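The Bag at Skistgate

By the time Nuala Brophy came to clear the back office at Skistgate, everything worth having had already gone. The desks had been sold to a man from Ladefoged, the good kettle had been spoken for since the spring, and the carpet, that tired beige stuff that showed every cup of tea anyone had ever tripped with, belonged to the landlord and was welcome to him.

She had thought she would be an hour. She had brought a flask and a cheese roll and a list in Monique Baudry's handwriting, which sloped so hard to the right that you felt you ought to catch it. Sweep. Keys to Arnel. Meter reading. And at the bottom, underlined, Don't forget the bag.

Nuala had never once noticed the bag, though she must have walked past it every working day for years, in the way you walk past a clock that has stopped. She went down the passage and round the corner by the fire extinguisher, and there it hung on its clip, smiling.
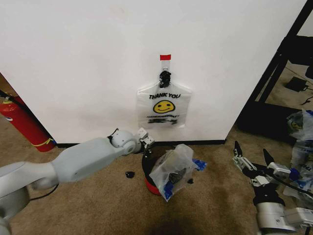
The thank-you bag, back office, Skistgate.

It was Leonora Ignacio who had put it up, back when the firm was still called Pomico and they all brought their lunches in. She had hung it there for the leaving money when old Mr Idska retired - a pound here, a fiver there, slipped in when no one was looking - and after he had gone off with his garden bench it simply stayed where it was. People put things in it. Ye-ji Moon put in a birthday card for whoever was next. Somebody put in a pair of gloves one bad winter and somebody else, with colder hands, took them out again, and so it went on, year after year, without anyone ever mentioning it at a meeting.

Nuala looked at the red tub on the floor beneath it, with its black liner, and at the crumpled clear bag of odds and ends slumped against it, and thought that she really ought to start with those. Then she thought she might have her cheese roll first.

Arnel Lumanlan found her there when he came for the keys, sitting on the carpet with her back to the wall and her shoes off.

"Is that coming with us?" he asked, nodding up at the yellow face.

"Monique says so. She's underlined it."

"Anything in it?"

"I haven't looked," said Nuala, and found she was a little shy of looking, as though it were someone's handbag. She poured what was left of the tea into the lid of the flask and passed it up to him, and he drank it standing, and they talked for a while about the meter.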